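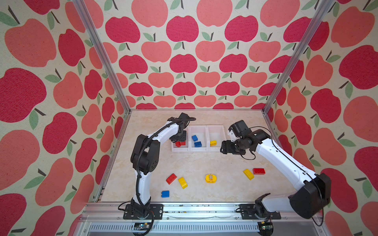 What is the Hirnia Sorting Kit? It is a tabletop package from Bestach that sets up two robot arms to sort small parts by color.

Bestach said on 2018-06-07 that the kit is open for orders. It covers the arms, wrist cameras, control software and a starter set of bricks and bins. Setup takes around 25 minutes, and the software comes with 11 ready-made tasks.
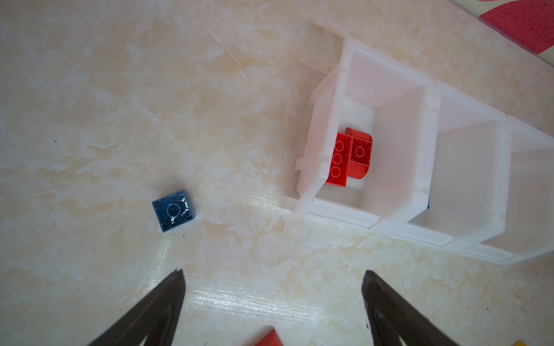
Mansour, a training firm that had the kit on trial from February, said its staff would have liked a printed manual along with the online one. Bestach will add one to all orders.

The brick task sends red, blue and yellow pieces to separate bins. Users can change the order of colors or give each arm its own side of the table. 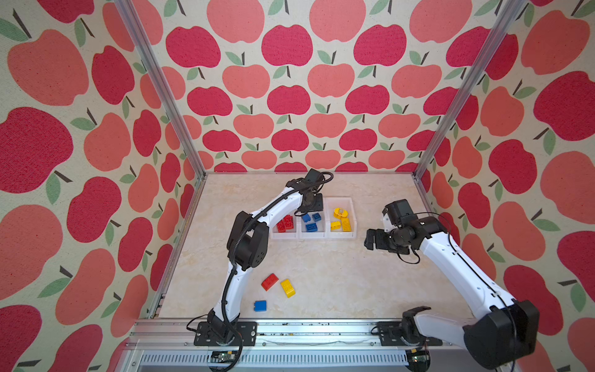

According to Plurner, which will distribute the kit, most early inquiries have come from technical colleges, and the usual question is about spare gripper fingers. A spare pair will be sold separately.

The first production run is 2000 units. 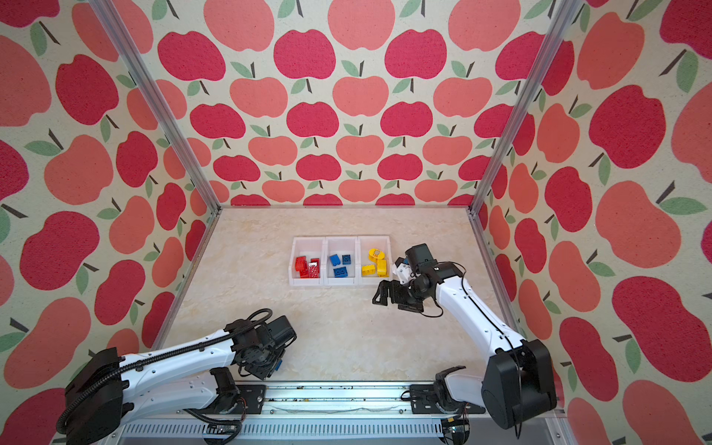

Orders and Support

Orders are handled by Plurner. Kits ship within 22 days, and phone support is included for the first year.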